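Looking after Grinurar

I've had three messages asking how we keep the home-help robot going, so I'll have a go at answering them all in one go. Grinurar is our tidying-up machine, the one that does tables, plates and rubbish in an ordinary living room, and I do most of the looking after (Shabani Gachanja does the clever bits and I do the wiping!).

Food is the hard part. A carrot peel leaves a film on the finger pads you can hardly see, and the next plastic bottle slides straight through. So the pads get a wipe with warm soapy water after every run that involves food, and I swap them after 84 runs whether they look worn or not. Shabani thinks that's too soon. We've agreed to disagree.

Carrots, cables and a very shiny black table:

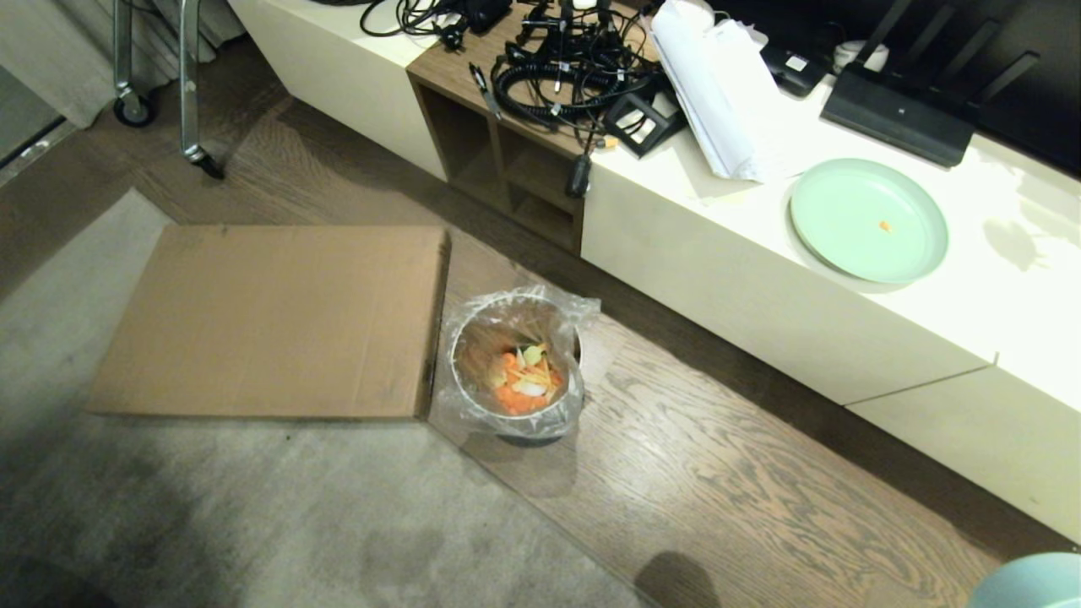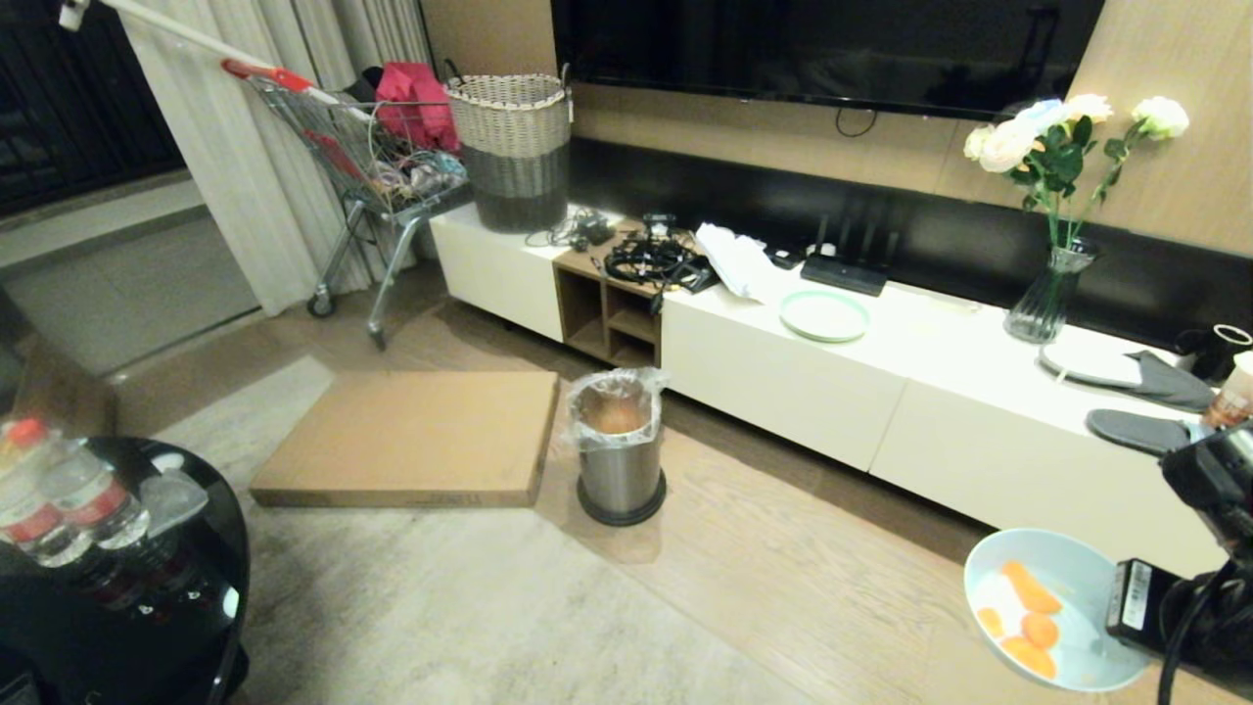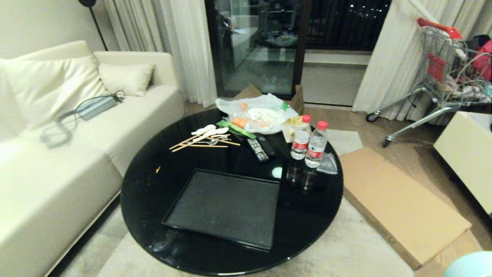 Shiny surfaces are my other headache. If the head camera has even a small smear on it, every reflection turns into something worth grabbing, so that's a dry lens cloth first thing, before anyone touches the settings. Then we do the wrist check, which takes 18 minutes if you don't stop to chat. You open and close the gripper 20 times, listen for the click, and write down what you hear. Joyce Ndung'u found a loose wrist screw that way in September, and the poor thing had been dropping spoons all morning.

I also go over the floor for stray cables before the base moves, and we always keep 2 spare sets of pads in the drawer. We're down to one at the moment, so if you've borrowed the other, please pop it back on my desk!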